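보관·정리 게시판 > 통·상자·칸막이
제목: 두 칸짜리 회색 통, 칸막이 경사면 마모를 보수할지 그대로 쓸지
작성일 2019-09-13

각진모서리
블록 보관용으로 쓰는 회색 대형 통 상태에 대해 의견을 구합니다. 길이 방향으로 두 칸으로 나뉘어 있고, 뒤 칸은 좁아 보이고 앞 칸은 넓습니다. 블록은 앞 칸에만 넣습니다. 뒤 칸은 분류용으로 비워 둔 것인데 지금까지 거의 쓰지 않았습니다.

문제는 두 칸 사이의 칸막이입니다. 수직이 아니라 경사진 벽인데 위쪽은 밝은 회백색이고 아래쪽은 닳아서 짙은 회색입니다. 경계가 직선이 아니고 들쭉날쭉합니다. 긁힌 줄과 잔 조각 같은 자국이 섞여 있습니다. 왼쪽 윗부분에서 아래로 내려오는 가늘고 구불구불한 검은 긁힘도 한 줄 있습니다.

앞 칸 바닥도 전체적으로 문질러져 얼룩덜룩합니다. 오른쪽 경사벽에는 갈색이 도는 회색 쓸림이 위아래로 길게 있습니다. 왼쪽 벽은 상대적으로 깨끗합니다.

이력은 불완전합니다. 중고로 인수했고 제조사 표기를 찾지 못했습니다. 전 사용자는 Tundholm 계열이라고 했으나 근거는 없습니다. 따라서 재질과 표면 처리도 확정하지 못한 상태로 질문드립니다.

질문은 다음과 같습니다.
1) 칸막이의 두 색은 도막이 벗겨진 것인지, 때가 묻은 것인지
2) 벗겨진 것이라면 덧칠이 의미 있는지
3) 바닥의 작은 구멍 두 개를 막아도 되는지

서랍레일
1번부터 답합니다. 육안만으로는 구분이 안 됩니다. 시험 순서를 제안합니다.

마른 천으로 문지른다. 변화가 없으면 중성세제 희석액. 그래도 변화가 없으면 멜라민 스펀지로 엄지손톱 크기만 문지른다. 이 단계에서 짙은 색이 옅어지면 부착물이고, 그대로면 모재 또는 하도가 드러난 것입니다. 용제는 재질을 모르는 동안 쓰지 마십시오.

2번은 1번 결과가 나온 다음에 논할 문제입니다.

납작못
경계 형상으로 어느 정도 추정 가능합니다. 부착물이면 농도가 서서히 변합니다. 박리면 경계가 뚜렷하고 톱니처럼 나옵니다. 본문에 들쭉날쭉하고 잔 조각이 있다고 하셨으니 저는 박리 쪽입니다.

서랍레일
>납작못
그 구분은 얇은 도막에는 잘 맞지 않습니다. 블록 모서리가 반복해서 긁고 지나가면 부착물도 줄무늬로 남습니다. 줄무늬가 겹치면 경계가 톱니처럼 보입니다. 형상만으로 단정할 단계가 아닙니다.

납작못
단정하지 않았습니다. 추정이라고 썼습니다. 다만 밝은 면이 위에 있고 짙은 면이 아래에 있다는 분포는 접촉 빈도와 일치합니다. 블록이 쌓이는 높이까지만 변색되었다면 원인은 블록입니다. 박리든 부착이든 그 점은 같습니다.

곡면자
쌓임 높이보다는 손이 들어가는 경로를 보셔야 합니다. 벽에 붙은 블록을 꺼낼 때 대개 벽에 대고 밀어 올립니다. 경사벽이면 더 그렇습니다. 그러면 벽 하단에서 중단까지 긴 방향으로 긁힘이 생깁니다. 오른쪽 벽의 긴 쓸림은 그렇게 설명됩니다. 왼쪽 벽이 덜한 것은 그쪽에서 덜 꺼냈다는 뜻일 수 있고, 앞뒤를 바꿔 놓고 쓴 기간이 있으면 해석이 달라집니다.

방향을 바꿔 쓴 적이 있습니까?

각진모서리
인수한 뒤로는 없습니다. 그 전은 모릅니다.

블록 정보를 빠뜨렸습니다. 빨간색 긴 블록과 짙은 녹색 블록입니다. 긴 것은 벽에 기대어 서는 경우가 잦고, 그럴 때 끝 모서리가 경사면에 닿습니다. 붓듯이 넣지는 않고 한 개씩 넣습니다.

사포오백
3번 답부터. 구멍은 용도를 확인하기 전에 막지 마십시오. 가능성은 몇 가지입니다.

- 배수
- 바닥판 고정용 체결 구멍
- 다른 받침이나 틀에 올릴 때 쓰는 위치 결정 구멍

바닥 아래에서 보면 바로 구별됩니다. 배수라면 아래가 트여 있고, 체결용이면 맞은편에 자리가 있습니다. 양쪽에 하나씩 있는 배치라면 저는 체결이나 위치 결정 쪽을 먼저 의심합니다. 배수만이 목적이면 낮은 곳 한 군데로 충분합니다.

함석지붕
배수 구멍이 한 군데면 충분하다는 말에는 동의하기 어렵습니다. 바닥이 완전한 평면이면 수평이 조금만 틀어져도 반대쪽에 고입니다. 양쪽에 뚫는 설계는 흔합니다. 저는 옥외용 통을 오래 썼는데 한 군데만 뚫린 제품은 결국 반대쪽에 하나 더 뚫었습니다.

사포오백
옥외용이라면 맞는 말씀입니다. 본문의 통이 옥외용이라는 정보는 없습니다.

함석지붕
실내용이라는 정보도 없습니다.

서랍레일
두 분 다 밑면을 보면 끝나는 문제입니다. 각진모서리 님, 통을 들어서 밑을 보실 수 있습니까?

각진모서리
당장은 어렵습니다. 받침에 올려져 있고 주변을 먼저 비워야 합니다. 이쑤시개를 넣어 보니 걸리지 않고 들어갑니다. 깊이는 재지 않았습니다.

사포오백
이쑤시개로는 관통 여부를 알 수 없습니다. 가는 철사로 깊이를 재고, 바닥판 두께를 모르면 물을 한 방울 떨어뜨려 보십시오. 막힌 구멍이면 수위가 유지됩니다. 다만 체결부가 안에 있다면 물이 남으니 끝나고 면봉으로 닦으십시오.

곡면자
블록이 구멍에 걸리는 일은 없습니까? 모서리가 들어갈 크기면 막는 것이 낫고, 아니면 손댈 이유가 없습니다.

각진모서리
걸린 적 없습니다. 블록 모서리보다 구멍이 작습니다. 막으려던 이유는 먼지가 모여서입니다.

곡면자
먼지라면 막지 말고 청소 주기를 조정하십시오. 충전재로 메우면 충전재 가장자리에 다시 먼지가 모입니다. 게다가 모서리에 찍혀 떨어져 나온 충전재 조각이 블록에 섞입니다.

도막두께
늦었지만 2번에 답합니다. 덧칠은 권하지 않습니다.

첫째, 하지를 모릅니다. 금속과 수지는 프라이머가 다릅니다. 잘못 고르면 며칠 뒤 손톱으로 밀립니다.
둘째, 경사면에 모서리가 닿는 사용 조건이 그대로입니다. 붓으로 올린 도막은 공장 도막보다 무르므로 지금보다 빨리 벗겨집니다.
셋째, 벗겨진 조각이 블록에 묻습니다. 빨간 블록에 회백색 가루가 묻으면 지금보다 더 눈에 띕니다.

굳이 한다면 Planano 2액형 같은 경질 도료를 쓰되 접착 시험편을 먼저 만드십시오. 저는 500번으로 면을 잡고 올린 적이 있고, 평면에서는 잘 버텼습니다. 모서리와 경사면 하단은 버티지 못했습니다.

납작못
Planano는 경화 후 광택이 달라서 부분 도장 티가 많이 납니다. 칸막이 전체를 칠해야 하는데, 그러면 윗부분의 멀쩡한 면까지 갈아내야 합니다. 손실이 더 큽니다.

도막두께
동의합니다. 다만 광택 차이는 무광 첨가제로 줄일 수 있습니다.

납작못
줄일 수는 있는데 색이 밝아집니다. 직접 해 봤습니다.

도막두께
첨가량이 많았던 것으로 보입니다. 제 경우 도료 100에 첨가제 3 비율이었고 색 변화는 육안으로 구별하지 못했습니다.

납작못
그 비율로는 광택이 거의 죽지 않습니다. 조건이 다른 것 같으니 이 건은 그만하겠습니다.

Kerstin Seidel
번역기를 사용합니다. 표현이 어색하면 양해 바랍니다.

저는 도장 대신 얇은 라이너를 끼웁니다. 폴리프로필렌 시트를 칸막이 경사에 맞춰 재단하고 상단만 고정합니다. 하단은 바닥에 닿게 두고 고정하지 않습니다. 닳으면 시트만 교체합니다. 경사벽은 시트가 스스로 기대므로 수직벽보다 쉽습니다.

주의점은 하단 틈입니다. 시트와 바닥 사이가 벌어지면 얇은 블록이 그 밑으로 들어갑니다. 재단할 때 하단을 조금 길게 남기고 바닥 쪽으로 접으십시오.

서랍레일
>Kerstin Seidel
접은 부분이 바닥의 구멍을 덮을 수 있습니다. 용도가 배수라면 문제가 됩니다.

Kerstin Seidel
맞습니다. 짧게 접거나 구멍 위치에서 따내십시오. 구멍이 칸막이에서 멀면 해당 없습니다.

각진모서리
구멍은 둘 다 칸막이 반대쪽, 앞면에 가까운 위치입니다. 칸막이 쪽에서 접는 폭 정도로는 닿지 않습니다.

곡면자
라이너에는 다른 단점이 있습니다. 소리가 커집니다. 고정되지 않은 시트는 블록이 닿을 때마다 울립니다. 저는 뒷면에 얇은 펠트를 붙였다가 먼지 때문에 떼어냈습니다.

함석지붕
시트 두께를 올리면 울림이 줄어듭니다. Fröhlich에서 파는 재단 시트 중 품번 339가 뻣뻣한 편입니다. 접기는 어렵습니다. 접을 자리에 칼금을 넣고 열풍기로 데워야 합니다.

Valentin Hubmann
본문으로 돌아가면, 보수의 목적이 적혀 있지 않습니다. 외관인지, 블록 보호인지, 통의 수명인지에 따라 답이 다릅니다.

외관이면 세척 후 방치. 블록 보호면 라이너. 수명이면 마모 깊이부터 측정. 색이 변했다는 사실만으로 두께가 줄었다고 볼 수 없습니다. 손톱을 세워 경계를 가로질러 그어 보십시오. 단차가 느껴지지 않으면 수명과는 무관한 수준입니다.

각진모서리
목적을 명시하지 않은 것은 제 불찰입니다. 순서는 블록 보호, 수명, 외관입니다.

손톱 시험 결과: 경계에서는 단차를 거의 느끼지 못했습니다. 왼쪽의 검은 긁힘에서는 걸립니다.

Valentin Hubmann
그러면 전체 마모는 얕고 그 긁힘만 깊습니다. 긁힘 양쪽에 거스러미가 있으면 블록에 흠이 납니다. 면봉을 긁힘과 직각으로 움직여 솜이 뜯기는지 확인하고, 뜯기면 그 줄만 고운 사포로 누르듯이 밀어 주십시오. 면 전체를 갈지 마십시오.

사포오백
사포보다 나무 주걱이 낫습니다. 수지라면 거스러미를 밀어서 눕힐 수 있고, 금속이라면 주걱에 자국이 남으므로 재질 판정도 겸합니다.

Valentin Hubmann
재질 판정으로는 부정확합니다. 단단한 수지도 나무에 자국을 냅니다. 거스러미 확인용으로는 괜찮습니다.

각진모서리
세척 시험을 했습니다. 서랍레일 님 순서를 따랐습니다.

마른 천: 변화 없음. 천에 회색 가루가 약간 묻음.
중성세제 희석액: 바닥은 조금 밝아짐. 칸막이 하단은 변화 없음.
멜라민 스펀지(Gullier 제품, 칸막이 하단 오른쪽 구석): 스펀지는 회색이 되었으나 면의 색은 그대로.

오른쪽 벽의 갈색 기는 아직 시험하지 않았습니다.

서랍레일
스펀지가 회색이 되었는데 면이 그대로라면 해석이 둘입니다. 표층 부착물만 제거되고 그 아래는 모재라는 것, 또는 모재 자체가 깎여 나왔다는 것. 멜라민은 연마재이므로 후자도 가능합니다. 같은 스펀지로 칸막이 윗부분, 밝은 면도 문질러 보십시오. 거기서 회백색이 묻어나면 도막이 약하다는 뜻이니 더 이상 멜라민을 쓰면 안 됩니다.

각진모서리
윗부분을 문지르니 스펀지에 거의 묻지 않았습니다. 밝은 면은 안정적인 것으로 보입니다.

납작못
그러면 박리 쪽에 무게가 실립니다. 밝은 층은 세척에 견디고, 모서리 긁힘에는 견디지 못한 것입니다.

서랍레일
이번에는 저도 그쪽입니다. 확정은 단면을 봐야 하지만 그럴 필요는 없어 보입니다.

빈칸정리
다른 관점입니다. 뒤 칸을 왜 비워 두십니까? 색별로 나누면 앞 칸의 쌓임 높이가 내려가고 칸막이 접촉도 줄어듭니다. 빨간 긴 블록은 넓은 앞 칸, 녹색은 뒤 칸으로 보내면 됩니다.

각진모서리
시도했습니다. 뒤 칸은 좁아서 손을 넣기가 불편합니다. 그리고 뒤 칸 벽은 매끈한 상태인데 굳이 닳게 하고 싶지 않습니다. 아래쪽에 작고 밝은 점들이 있는 것이 전부입니다. 왼쪽에 둥근 흰 점 하나, 더 오른쪽에 모양이 불규칙한 작은 흰 점 하나가 눈에 띕니다.

빈칸정리
흰 점이 칸막이에서 떨어진 도막 조각일 가능성은 없습니까? 집어 보면 알 수 있습니다.

도막두께
둥근 점이라면 조각보다 물방울이 마른 자국이나 기포 터진 자리를 먼저 보겠습니다. 불규칙한 쪽은 조각일 수 있습니다. 젖은 면봉으로 찍어 보고, 움직이면 이물, 움직이지 않으면 표면 결함입니다.

각진모서리
확인 목록에 넣겠습니다.

함석지붕
긴 블록을 눕혀서만 넣으면 경사면 접촉은 크게 줄어듭니다. 세워지는 원인은 대개 먼저 들어간 블록 위에 걸치는 것입니다. 바닥이 보이는 양만 유지하면 라이너도 필요 없습니다.

곡면자
양을 줄이면 블록이 미끄러지는 거리가 늘어서 바닥 마모가 커집니다. 마모 위치가 옮겨 갈 뿐입니다.

함석지붕
바닥 마모는 블록에 영향이 적습니다. 넓은 면끼리 닿습니다. 경사면은 모서리로 닿습니다. 같은 긁힘이라도 압력이 다릅니다.

곡면자
그 점은 인정합니다.

각진모서리
정리합니다.

칸막이: 덧칠하지 않음. 왼쪽 깊은 긁힘만 거스러미 확인 후 처리. 라이너는 보류하고, 필요하면 상단 고정 방식으로 한 장만 시험.
바닥: 세제 세척만 함. 구멍은 막지 않음. 용도는 통을 들어낼 수 있을 때 밑면에서 확인.
오른쪽 벽: 쓸린 부분 아래쪽 끝에서 세제 시험 후 결정. 멜라민은 쓰지 않음.
뒤 칸: 비운 상태 유지. 흰 점은 젖은 면봉으로 확인.
적재: 빨간 긴 블록과 녹색 블록을 섞되 바닥이 드러나는 양까지만 넣음. 세워진 것은 보이는 대로 눕힘.

12월에 같은 항목을 다시 점검하고 여기에 덧붙이겠습니다. 그때 비교할 기준은 칸막이의 밝은 면과 짙은 면 경계입니다. 경계가 올라가면 라이너로 넘어갑니다.

서랍레일
경계가 들쭉날쭉하니 높이를 한 점에서만 재면 의미가 없습니다. 왼쪽, 가운데, 오른쪽에 각각 기준점을 정하고 칸막이 상단에서부터 내려 재십시오. 바닥에서 재면 경사 때문에 자를 대는 각도에 따라 값이 달라집니다.

각진모서리
그렇게 하겠습니다. 자는 경사면에 밀착시켜서 대고, 가운데 기준점은 칸막이 길이를 반으로 나눈 자리로 잡겠습니다. 왼쪽 기준점은 검은 긁힘과 겹치지 않게 옮깁니다.

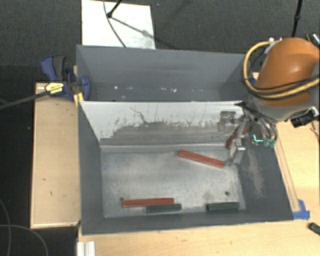 측정값은 상단 기준으로만 적고, 바닥 쪽 값은 기록하지 않겠습니다.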